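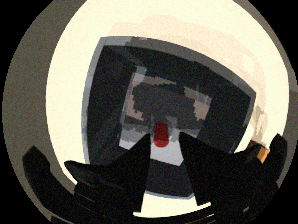 Cream-white tabletop, dark floor.

Home | Diary | Recipes | Older | Newer

Friday, January 12, 2018
By the Mother of the Groom

Print this entry | E-mail this entry

Woke up at five with the rehearsal dinner on my chest like a cat. The wedding is in April. The wedding itself belongs to the bride's family, who have a binder. The rehearsal dinner belongs to us, and we have the back of an envelope from the water company.

I was told, when they got engaged, that the groom's mother has it easy. Wear beige and keep quiet, my sister said, and she has married off two sons and ought to know. She left out the dinner. When I called her last night to point this out she said oh, that, we just did barbecue. I remember that barbecue. It rained into the potato salad and her husband's brother spoke for a very long time on the subject of boats.

So today was telephone day. I made coffee, got out the envelope and called the Clusden first, because everyone in Clindivcombe calls the Clusden first. It's where we had my mother's eightieth and the carpet was the same color as the gravy. They have the Friday. They also have what they call a rehearsal package, and the lady read it to me in a voice that got slower as the money got nearer. It comes to $3,187 before tax and before tips. For that we would get the side room, chicken or fish, a "sweet finish," and use of the microphone.

I asked if it would be cheaper without the microphone. She said no, the microphone is complimentary. I said in that case could they please lose it before we get there. She didn't laugh. I suppose she hears all kinds.

Then the Maldonado, which I've always liked. It's small and they don't rush you. They can do the whole back half of the restaurant but they want everyone out by nine because of the second seating. Out by nine! With this family we'd still be finding parking. My husband thinks a hard stop at nine is the best thing anyone has offered us yet and wants to book it immediately. He has also suggested we tell his side that it starts at four.

Setora do the kind of catering where they come to your house with foil trays and take away the trash. I'd half forgotten about them. The man was very nice and asked how many, and there we ran into the real problem, which is that I don't know.

As I understood it, a rehearsal dinner is for the people who have to rehearse. The couple, the parents, the ones standing up front, whoever's doing the readings, and the minister if he's hungry. That's a dining table with both leaves in and a card table for the overflow. But the bride's mother mentioned on Sunday, quite lightly, while passing me a roll, that in her family it's customary to include everyone who's traveling. I went home and looked at the list. There are 121 people coming to this wedding and as far as I can tell the only ones who aren't traveling are us and the organist.

I haven't answered her. I've started several e-mails. The first one was too short and sounded cross. The second was so friendly it seemed to be offering to pay for their hotel rooms as well. They're both sitting in drafts. I'm hoping a third one will come to me in the bath.

Lunch: the end of the soup, standing up.

After lunch I thought I'd better look into who talks. At the wedding it's all settled and typed — page nine of the binder, with times. Her father, then the best man, then the maid of honor, then cake. The groom's parents are down for "smile and wave," and I'm not joking, that's what it says. But the night before is apparently ours, and the groom's father is supposed to get up and welcome everybody.

I brought this to the groom's father. He was under the sink at the time. There was a long silence, longer than the sink needed, and then he said couldn't I do it, I was the one who liked people.

I do not especially like people. I like some of them in their own homes.

But I said I'd write something down and we could fight over who reads it. I gave it 15 minutes by the oven timer, on the theory that anything I can't think of in that time isn't worth saying to strangers eating chicken. This is what I had when it went off:

Welcome. Thank you for coming all this way. (True of everyone, see above.)
We are so happy to be getting a daughter.
A story about our son.
Please eat.

The story about our son is the trouble. All the good ones involve either a hospital or a neighbor's window. There's the one with the school play and the ladder, which I tell very well, but it needs the voices, and it ends with a word I wouldn't want her grandmother to hear before dessert. There's the time he saved his allowance for a whole summer to buy me a garden gnome with a fishing rod. That one's sweet. It's also the one where I'd cry, and I don't plan to be the first to crack. That job is my husband's, he goes at dog food commercials.

I rang my son in the end and asked him what he'd like me to say. He said, "Whatever you want, Mom, just keep it short." Then he asked whether there would be ribs. So that is the bridegroom's position.

I rather think ribs means Setora. Their man said they could do ribs or a pasta, and they bring their own burners, and if it's dry we could spill out onto the patio. It will not be dry, it's April in Clindivcombe, but we could clear the garage. My husband says the garage can't be cleared. He said it the way other men talk about mountains. I went out with a flashlight after supper and had a look, and I will admit there's a canoe in there I don't remember buying.

The beige dress came too, by the way. It isn't beige, it's called "oat," and it makes me look like something you'd give a horse. I've hung it on the back of the bedroom door so we can get used to each other. The shoes are fine.

For tomorrow: call the Maldonado back and ask if nine could mean nine-thirty. Ask Setora what happens to the price between a table and a crowd. Find out if the minister eats ribs. Answer the e-mail — one of them, any of them. Measure the canoe.

Print this entry | E-mail this entry

Older | Newer | Back to Diary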